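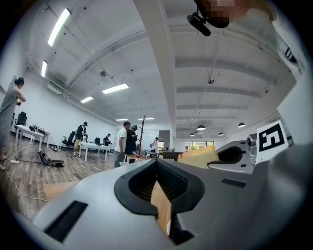
Keeping bread: a thread
Genowefa Olszewski
January 11, 2026

1/ I have baked or bought bread for one household for 19 years and thrown away too much of it. I stopped doing that in November. These are my notes on what changed, mostly for my own use, but a few of you asked.

2/ Going stale and drying out are two separate things. Bread can go stale in a sealed bag without losing much water. The starch firms up as the loaf sits, and that happens faster in the cold than at room temperature.

3/ So the fridge is the wrong place for bread you want to eat soft. It does slow mould down. If your kitchen is very warm and damp and you only ever eat toast, the fridge is fine. Mine is neither, so I took the bread out of it.

4/ I now use a plain lidded crock on the worktop, out of the sun. Before that I had a bread bin from Dromis with a lid that closed too tightly, and crusts went leathery by the next morning. The crock lets a little air through.

5/ A cut loaf goes cut side down on the board for the rest of that day. In the evening it goes into the crock in a cotton bag. I wash the bag every week without fabric softener. I did use softener once and could taste it. 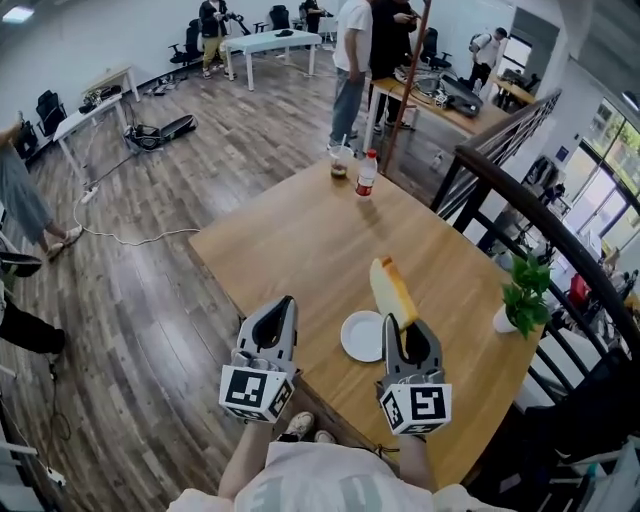 6/ Slice thickness matters more than I expected. Thin slices go hard quickly if they are left out. If you buy ready sliced, keep the wrapper closed and take out what you need. If you have an uncut loaf, cut it as you go.

7/ The freezer is where most of the saving comes from. Slice the loaf first, on the day you get it, once it is fully cool. Lay the slices in the bag so that each one is turned a little from the one before, and they will come apart without a knife.

8/ Toast from frozen. There is no need to thaw. For sandwiches I take the slices out the night before and leave them wrapped on a plate. Takeshi Takeda says he makes his sandwiches with frozen bread at seven and they are ready by lunch. I have tried it and it works if the filling is not too wet.

9/ Freezer bread has a limit too. Past a couple of months mine picks up a flat, cardboardy taste. I write the month on the bag in pencil, on a bit of masking tape.

10/ Different breads behave differently. The Hallis bakery does a rye that is better on the third day than the first. Their white tin loaf is best on the day and good for toast the day after. A baguette has one afternoon in it, and then it is for crumbs.

11/ A whole loaf that has gone firm can be brought back once. Run the crust quickly under the tap, put it straight on the oven shelf at 180C and give it ten minutes or so. Eat it that day. It will be harder than before by tomorrow.

12/ None of this applies to mouldy bread. Cutting off the green bit is no good with something this soft, as the mould goes further in than it looks. The lot goes in the food waste, and the crock gets a wash with hot water and vinegar and a full day to dry.
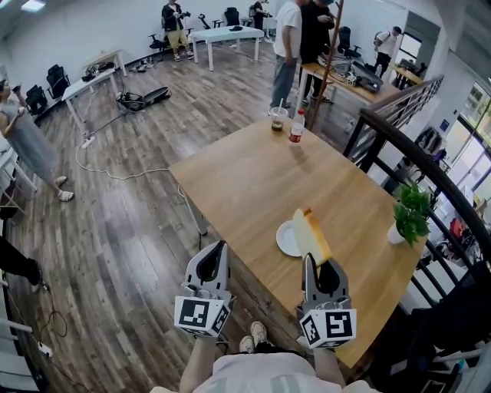

13/ Crumbs next. I leave crusts and ends on a rack overnight, blitz them and keep them in a jar. One jar of mine holds 124 g, enough for a tray of fishcakes and a bit over. If they feel at all soft, freeze them. I lost a jar that way.

14/ Bread pudding takes the rest. I use 4 eggs, a pint of milk, sugar, sultanas and whatever slices are in the bag. Let it soak properly before baking, half an hour at least. Brown bread is all right in it — seeded bread is not.

15/ Marwan Hattar asked about pitta. Freeze it flat on the day you buy it and warm it in a dry pan. Stale pitta torn up and fried in a little oil goes well on a tomato salad.

16/ Somebody also asked whether wax wraps are worth it. I had one and it was fine for half a loaf, but it smelled of onions after a month and I went back to cotton.

17/ I haven't worked out sourdough that is very wet inside. It goes gummy in the crock and the freezer makes the crust flake off. If you have a way of keeping it, please reply with what you do and what sort of loaf it is.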